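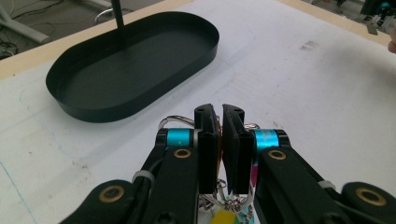

The white tables are staying at the Flenham workroom. That's the word from Kieran Gosling, who runs the place, after a couple months of back and forth over whether to rip out the tops and go to plain dark board. Work starts in April, mostly cleaning and sanding, and the room stays open through it except mornings. Anyone who's used the tables knows what the argument was over. The tops pick up everything. Scuffs, smudges, the blue line curving off toward the corner on the table with the black oval tray, pencil-like loops under and around the tray that someone drew and didn't rub out. Some people like that. Some people really don't.

Quick background for anyone who hasn't been by. The workroom is the long ground floor unit behind the old Brimska warehouse, gray floor, high windows, open from 8 in the morning till late. People rent a table by the half day or the month. Model makers, a couple of jewelry people, sample packers, students with a deadline. The tables came with the lease, or most of them did. White tops, light wood edging.

Plan A was to replace every top. Fedoruk, the shopfitting outfit that did the front desk, quoted on it in the winter and Gosling says the number was "not silly but not small either." He wouldn't give the figure. Plan B was to sand and re-oil the wood edge, scrub the white, and leave it at that. Plan B won.

The users got asked. A paper form by the coffee machine, plus an email. Of the 100 people on the monthly list, 92 sent something back, and Gosling says most wanted white kept. He did not want to read out the split because a few forms had both boxes ticked and one had a drawing of a duck.

Why white. Depends who you ask.

Mayuree Saengthong cuts pattern pieces and lays out small hardware for bag samples, and she was the loudest for keeping it. "You drop a black screw on a black table, good night," she said. "On the white I see it from across the room." She marks straight on the tabletop in pencil and wipes it off when she's done. Mostly wipes it off. She said she'd have paid more per month if they went the other way, just to get one of the old tops to herself, and she wasn't joking as far as this reporter could tell.

Shabani Khaemba went the other direction. He shoots small products for online shops and says the smudges cost him time. "I clean the table, then I clean the picture," he said. He wanted charcoal or gray. He's now asking for a single dark top near the windows as a compromise, and Gosling says he'll look at it once the rest is done. No promise. Khaemba said he'd buy the board himself if it came to that, then said please don't print that, then said OK fine print it.

Dark things do look good on the white, he did admit. The oval tray, for one, you get that soft sheen inside it and a thin shadow round the rim and it needs nothing else. Trouble is what's around it. The scuffs.

What gets done, as of now:

All tops washed down. The gray smudge marks first with plain soap, then something stronger where they don't shift. Test patch has been done on one table by the door already, came up fine apart from one spot.

Wood edges sanded by hand and oiled. No varnish. There was a varnish idea and it got dropped after the smell test, which everybody who was in that afternoon remembers.

Drawn lines. This is the bit people keep asking. Pen and marker lines will be taken off unless the person using the table says it's a working line and wants it kept. Put a note on the table with your name. No note, it goes. Pencil goes regardless, you can draw it again.

Cables. There will be a push to get cables up off the floor, the tangles next to the tables are a trip hazard and have been brought up more than once. Clips are ordered. Gosling wants people to take their own leads home in the meantime or at least coil them, and not to run them past a stand leg where the next person hooks a foot on both.

Trays stay. Someone started a rumor that loose trays and holders left on tables overnight would be cleared into a bin. Not so, says Gosling. Things left out will be moved to the shelf by the sink while that table is being done and then put back where they were, give or take. If it matters exactly where yours sits, trace around it. (Yes in pencil. Yes, it will get cleaned off. He is aware of the problem and says to take a phone picture.)

Tall pieces are a separate matter. Anything with a rod or post sticking up should be moved by its owner, not by the cleaning crew, after one got bent last fall. Gosling was pretty firm on that one. Leave it on the table and that table gets skipped till you turn up.

The cleaning and sanding is going to Sandra Haslam, who has done floors and counters in Flenham for years and did the library desks. She'll have one helper. She looked the room over last month and gave it roughly 36 hours of work, spread over mornings, before noon. "Edges are the slow part," she said. "Tops are just elbow." She's not bringing machines for the edges, too much dust with other people's work sitting out. Sandpaper and a block.

She also said the tops are in better shape than people make out. Faint scuffs, nothing deep on the ones she checked. One had a ring burned in it, that's getting a patch. She asked that people stop using the blade of a craft knife to scrape tape off. Use your thumbnail or an old card. There are cards in the drawer now.

Cost to users: a one-time $100 for those on the monthly rate, nothing for half-day renters. That went down about how you'd think. Khanyisile Gumede, who has had the same table near the back since the room opened, said she'd assumed it was covered. "I pay for a table, the table has a top," she said. Gosling says it can be split over three months and anybody stuck should come talk to him, door's open. Gumede said she will be doing exactly that.

She does want the white kept though. She makes little hinged boxes and says she's got a good eye for when a thing's out of square against a light top and a wood edge, better then her actual square some days. Her table has years of marks on it and she's already put her note up. Two notes. One on each end.

There was some talk of a roll-out cover as well, the Lellura mat that a few people have been bringing in. It's a soft gray thing, rolls up, sits flat more or less. Gosling bought a couple to lend from the front desk so people who want a cleaner surface can have one for the day. Sign it out, wipe it, roll it, don't fold it. Khaemba has tried one and says the color's close to what he wants but it lifts at one corner. Saengthong says no thanks.

Lighting came up too, a bit. Some said half the complaint about the smudges is the angle the light comes in at in the afternoon. Nothing planned there. Blinds are the landlord's business and the landlord has been asked. Twice.

Schedule goes up on the door when it's settled. Tables nearest the entrance are first, then down the window side, back row last. If your table's up and you've got something half glued on it, say so and it'll get bumped. Afternoons and evenings are normal. Coffee machine stays on. Sink will be busy before noon so wash your brushes later if you can.

Notes for lines you want kept can go on any time from now. Tape, not glue. Name and which line. A few people have just writen "all of it," and Gosling says that's allowed but he'll come ask.

Questions to the front desk, or catch him in the room after 3.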